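Skript Werkstoffkunde Haushalt und Gastronomie, Abschnitt 4: Nichtrostender Stahl

Stand: 24. Juli 2026

## 4.1 Warum der Stahl nicht rostet

Nichtrostender Stahl enthält mindestens 10,5 % Chrom. An der Luft bildet das Chrom eine sehr dünne Oxidschicht, die Passivschicht. Sie ist unsichtbar und haftet fest. Wird sie verkratzt, bildet sie sich bei Kontakt mit Sauerstoff neu. Fehlt der Sauerstoff, etwa in engen Spalten oder unter Ablagerungen, bleibt die Stelle ungeschützt.

Für Geschirr und Behälter sind vor allem zwei Gruppen wichtig:

| Gruppe | Beispiel | Magnetisch | Verwendung |
|---|---|---|---|
| austenitisch | 1.4301 (18/10) | im Allgemeinen nein | Becher, Töpfe, Spülbecken |
| martensitisch | 1.4116 | ja | Messerklingen |

Der Magnettest taugt nur als erster Hinweis. Durch Kaltumformung kann auch ein austenitisches Blech schwach magnetisch werden, besonders an Kanten und tiefgezogenen Ecken.

## 4.2 Oberfläche

Gebürstete Oberflächen haben feine, gerichtete Riefen. Kleine Kratzer fallen darauf weniger auf als auf polierten Flächen, dafür halten sich Fett und Kalk eher. Gereinigt wird immer in Schliffrichtung. Bei Trinkgefäßen wird der Rand gesondert beurteilt: Er muss gratfrei sein.
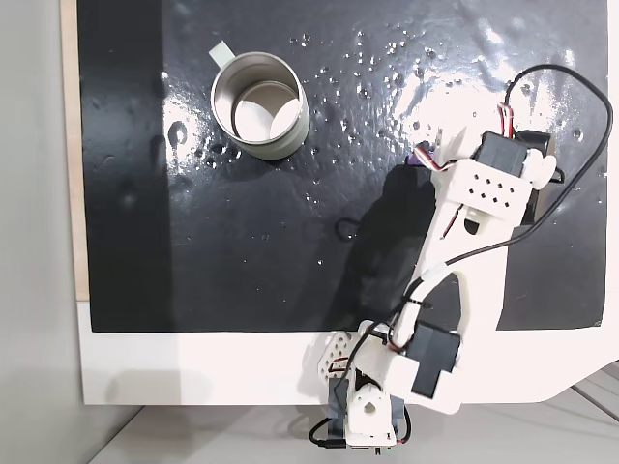

*Abb. 4.2: Metallbecher mit gebürsteter Wand, Ansicht von oben. Der Rand reflektiert das Licht.*

Die Rautiefe beeinflusst auch die Korrosionsbeständigkeit. Je rauer die Fläche, desto leichter setzen sich Salze fest. In der Großküche gilt deshalb: glatte Flächen für alles, was mit Salzlake oder Säure in Kontakt kommt.

## 4.3 Typische Schäden

**Lochkorrosion.** Auslöser sind Chloride, meist Kochsalz. Salz gehört erst ins kochende Wasser und wird umgerührt, damit es sich nicht am Boden absetzt.

**Fremdrost.** Eisenpartikel aus Stahlwolle oder rostenden Teilen lagern sich ab. Der Stahl selbst ist zunächst nicht angegriffen. Frühzeitig mit einem milden Reiniger entfernen.

**Anlauffarben.** Gelbe bis blaue Verfärbungen nach Überhitzung. Im Haushalt meist ein optischer Mangel, an Schweißnähten dagegen zu beseitigen (Beizen oder Schleifen).

**Kalkflecken.** Kein Werkstoffschaden. Verdünnte Zitronensäure, danach klar nachspülen und abtrocknen.

## 4.4 Aufgaben bis zur nächsten Sitzung

1. Prüfen Sie bis zu 47 Teile aus der Übungskiste »Seixas« mit dem Magneten und tragen Sie das Ergebnis in Blatt 2 ein.
2. Beschreiben Sie den Unterschied zwischen Fremdrost und Lochkorrosion in eigenen Worten.
3. Lesen Sie im Reader den Abschnitt zur Spaltkorrosion.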